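# Über uns: Betriebsteil Retourenaufbereitung

Stonov bearbeitet Rücksendungen für Versandhändler. Am Standort Elthorpe treffen Büroartikel, Getränke, Dekoration, Spielwaren und Kleinelektronik ungeordnet ein. Jeder Artikel wird erfasst, geprüft und einer von 9 Zielklassen zugewiesen. Die Halle hat 2.000 Quadratmeter, gearbeitet wird in zwei Schichten.

## Stand der Automatisierung

Das Vereinzeln und Umsetzen gemischter Ware war bis zum Umbau reine Handarbeit. Seit Oktober übernehmen Greifzellen mit der Steuerung Qin einen Teil davon. Neue Greifabläufe werden vor der Freigabe in der Simulation gerechnet. Der Artikelstamm der Simulation umfasst derzeit 3.224 Modelle, davon sind 1.544 für den unbeaufsichtigten Betrieb freigegeben. Alle übrigen laufen über den Handplatz.

Schwierig bleiben Artikel mit unregelmäßiger Oberfläche, etwa Pflanzen, sowie dicht stehende Ware, bei der der Greifer Nachbarteile berühren kann. Getränkeflaschen werden nur stehend angefahren.

## Änderungen für die Beschäftigten

Das Stellenprofil »Sortierkraft« entfällt. An seine Stelle treten zwei Profile:

- **Zellenführung:** Störungen quittieren, Greifpunkte nachsetzen, Schichtprotokoll führen
- **Prüfplatz:** Sichtprüfung, Funktionsprüfung, Einstufung von Grenzfällen

Die Einarbeitung in die Zellenführung dauert vier Wochen und findet in der Arbeitszeit statt. Die Eingruppierung liegt eine Stufe über der früheren. Wer nicht wechseln möchte, bleibt am Prüfplatz bei unverändertem Entgelt. Das Heben über Schulterhöhe ist an beiden Arbeitsplätzen weggefallen. Zugenommen hat die Zeit am Bildschirm; die Pausenregelung wurde entsprechend angepasst. Leistungsdaten der Zellen werden ohne Personenbezug gespeichert.

Freigaben neuer Artikelmodelle bespricht die Schicht jeweils am Freitag. Einwände aus der Zellenführung halten eine Freigabe an, bis der Ablauf erneut simuliert wurde.

## Zweiter Standort

In Skedmont wird die gleiche Zelle aufgebaut. Der Artikelstamm wird gemeinsam gepflegt. Einen Ablauf aus der Simulation mit Würfel, Globus, Flaschen und Hefter auf einem Tisch nutzen beide Standorte in der Schulung.
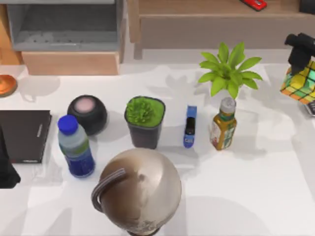 Visitación Cantero merkt dazu an, vier Wochen reichten für das Quittieren von Störungen, für das Nachsetzen der Greifpunkte habe sie eher acht gebraucht, und in der Spätschicht fehle bis heute jemand, den man fragen könne.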